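Product meeting, personalized gifts line
3 min read

Present: Ľudovít Říha (chair), Jarmila Ševčík (minutes), production, customer service
Location: Weltthorpe office, upstairs room
Start: 10:05 a.m.

1. Minutes of the previous meeting
Accepted with one correction. The engraving depth for the Duko slate coaster was recorded in the wrong unit.

2. Duko house sign
Production reported that the revised template is loaded on both engravers. The family name field now accepts accented characters, including Ľ, Ř and Š. Names longer than the plate width are reduced in size automatically. Ľ. Říha asked for a lower limit on letter height, as the last proof was legible on screen and not on the slate. Production will set the limit and return orders above it to the customer for a shorter text.

Action: production, before the May catalog closes.

3. Vrabec christening box
Order 907 was returned because the date on the lid was in day-month order and the customer had expected month-day. The order form shows a plain text box with no format given. J. Ševčík proposed a fixed picker with the month written out in full. Agreed. The replacement lid has shipped at no charge. Existing open orders with a numeric date will be checked by email before engraving.

Action: J. Ševčík to write the email text; customer service to send.

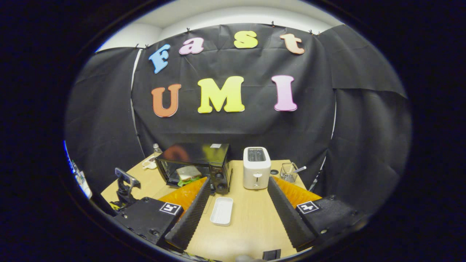
The hinge on the same box was discussed next. The current hinge holds the lid open past vertical and puts strain on the screws. Two substitutes were passed around. The one with the stop arm was preferred, subject to price. It needs a slightly deeper recess, so the cutting file will have to change as well.

4. Coten ribbon
Minimum order from the supplier is now 100 rolls per color. Stock of ivory is sufficient; sage is low. The meeting did not agree on whether to keep sage. Deferred.

5. Proofs and lead time
Customers currently have 5 working days to approve a proof. Customer service asked for a reminder on the third day. Agreed. Unapproved orders will be put on hold and not engraved as submitted, which has been the practice until now. The wording on the product pages must match.

Action: Ľ. Říha to amend the terms; customer service to update the pages.

6. Other business
Gift message cards are printing off center on the left tray. Use the right tray until the rollers are replaced.

Closed 11:20 a.m. Next meeting to include the ribbon decision and hinge pricing.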